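Flinduler Footwear Library opens its doors in Alton with 448 pairs ready to borrow

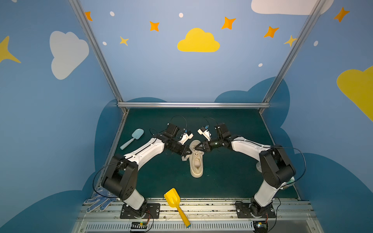

17 October 2019 – Families in Alton who have watched a perfectly good pair of school shoes go from roomy to pinching in the space of a single term will be pleased to hear that help is close to home. The Flinduler Footwear Library is now open in the old Baumgartner drapery, and everyone in the neighbourhood is warmly invited to come in, have a cuppa and go home with something that fits.

The idea is a simple one. Members borrow shoes much as they would borrow a novel, keep them for as long as they fit, and bring them back when the toes start to complain. The opening collection runs to 448 pairs, from toddlers' first walkers to netball runners, footy boots, tap shoes and a surprisingly popular shelf of gumboots.

Founder Fidelina Huamán began lending shoes from her own garage after her youngest went through three sizes in a year.

"My mum kept a cupboard under the stairs and every cousin in the family was shod out of it," said Ms Huamán. "I wanted that cupboard back, only a good deal bigger, and with the laces matched up properly. We've had neighbours dropping off bags at all hours and I have loved every minute of it, even the sorting!"

Donations are cleaned, re-laced and given new insoles before they go on the shelves. Anything too worn to lend is sent on for recycling, and odd shoes are kept in a labelled tub by the door, as a missing mate does turn up now and then.

Fitting out the shop was made possible by a $2,000 contribution from local shelving maker Vostadik, which also built the low benches where children can sit to be measured. The original Baumgartner counter has been kept, brass ruler and all, and older residents may well remember having ribbon cut along it.

Membership costs $5 a year for each household, and there is no limit on how often shoes can be swapped. Nearly 500 households have already put their names down, so the library asks for a little patience at the counter in these first few weeks – the kettle will be on while you wait.

The library is especially keen to hear from anyone with children's black leather school shoes to donate, in any size, ahead of the back-to-school rush in January. Bags can be left at the counter during opening hours. Please tie pairs together by the laces and empty out any sand first.

Media enquiries: Fidelina Huamán, Flinduler Footwear Library, Alton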